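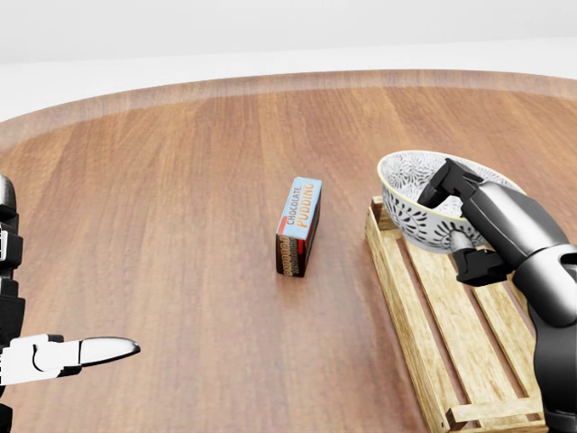
*Protow's table task: the patterned bowl on the crate, with the right gripper at its rim.*

Ysaline Bodin has the table task open on her laptop before I've found somewhere to put my coffee. She runs the small team at Brorkden that makes Protow, a simulation kit for people training two-armed robots, and she has the air of someone who would happily be doing this on a weekend too.

"I never get sick of the crate," she says. "Ask me about the crate."

So I do. The crate is built from slats, she explains, and the slats were a fight. Early versions of Protow treated it as a solid tray, and everything set down on it behaved beautifully. Then a customer, Skesosden, tried the same thing on their own bench and watched a bowl rock about on real gaps. "They were very polite about it. We rebuilt the floor of that crate slat by slat, and our success rate fell over a cliff. I was thrilled! It meant we'd got something right."

The whole task is a bowl, a crate and a box of chocolate pudding on a round wooden table, with an arm coming in from either side. The bowl has to go onto the crate or come back off it, and the pudding has to be left in peace. I've looked at a fair few of these kits over the past couple of years, and most of them throw a cluttered kitchen at you on day one. I love that Protow starts this small. 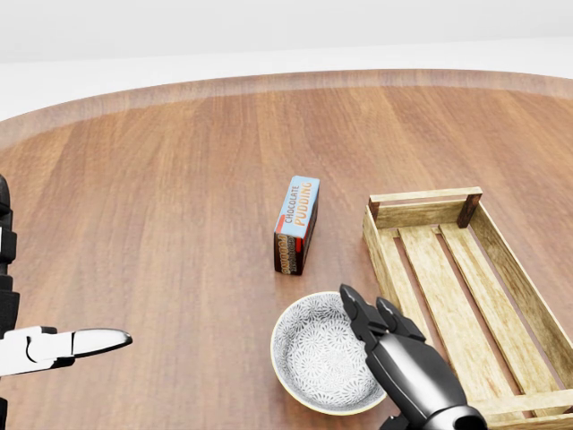
What I wanted to talk about most was the scoring, which is the part of Protow I'd recommend to anyone. A run isn't marked as a simple pass or fail. You get credit for the approach, the pinch, the lift and the placement, and you lose some for disturbing anything that wasn't part of the job. Bodin calls this last one the neighbour penalty, and it explains why the pudding box is stood up on one of its narrow ends with bare table all round it. "If it lies flat you can bump it and get away with it," she says. "Upright, it tells on you."

She has a favourite statistic here and she delivers it with her hands in the air. A policy her team had been quite proud of scored 80 out of 100 on the old pass-or-fail test. With the neighbour penalty switched on, it dropped so far that they took it out of the demo. "It was getting the bowl where it needed to go and sweeping the table on the way home. We'd never looked!"

Does it bother her that the fix was so simple? "No, I think it's lovely. It was a cardboard box."

I asked about the bowl as well. Its decoration can be swapped in the settings - busy floral patterns, plain, speckled - while the shape and weight stay put. The idea is to find out if your grasp depends on the print. Bodin says Protow's own baseline was far more attached to one pattern than anybody expected, and that fixing this took until March.

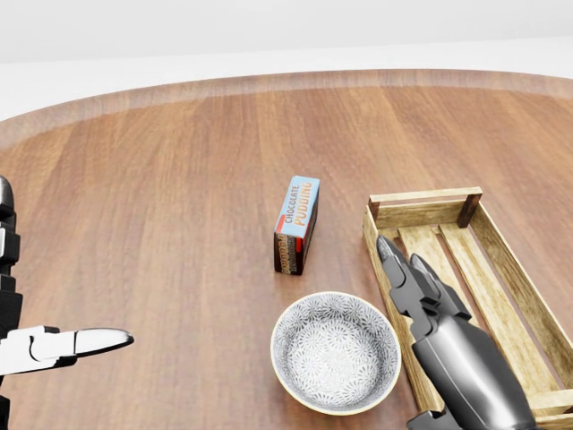
*Bowl on the table, right gripper over the crate.*

The left side interested me more as the afternoon went on. In this task it's easy to treat the second arm as decoration, and plenty of people do park it. Protow lets you, but it will also score both arms together, and the stock exercises include three where the left has to steady something before the right can move. Watching those run was the highlight of my visit. There's a pause before the handover that looks for all the world like manners.

"That's a planner timeout," Bodin says. "But yes, I like it as well."

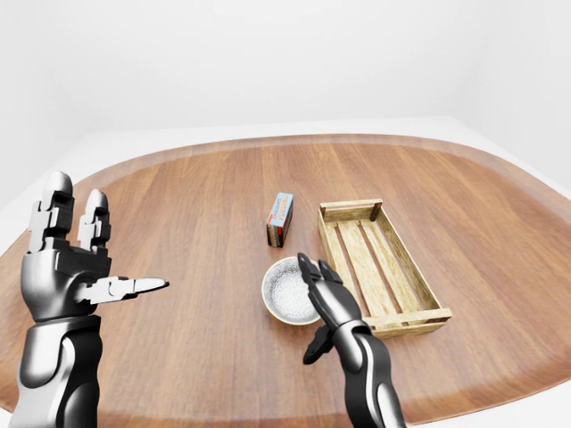
## Getting it running

Setup is the weakest bit, and Bodin brings it up before I can. The installer wants two separate downloads, and the second doesn't tell you it needs the first. I lost most of a morning to it at home. A combined installer is being tested under the name Lockwood, and she let me try it: one file, a licence box to tick, and the table came up on my own very ordinary machine while we were still chatting.

The documentation is better. Each object has its own page with mass, friction and a short history of what went wrong with it, and the crate's page is far and away the longest. "I wrote that one," she says, which I'd guessed.

As for what's next, she'd like more things that are awkward to hold. A colander is on the list, and so is a bag of rice, although the rice has already cost the team a good deal of sleep. Lockwood is due out on Tue 31 July, and existing Protow users will get it as a normal update.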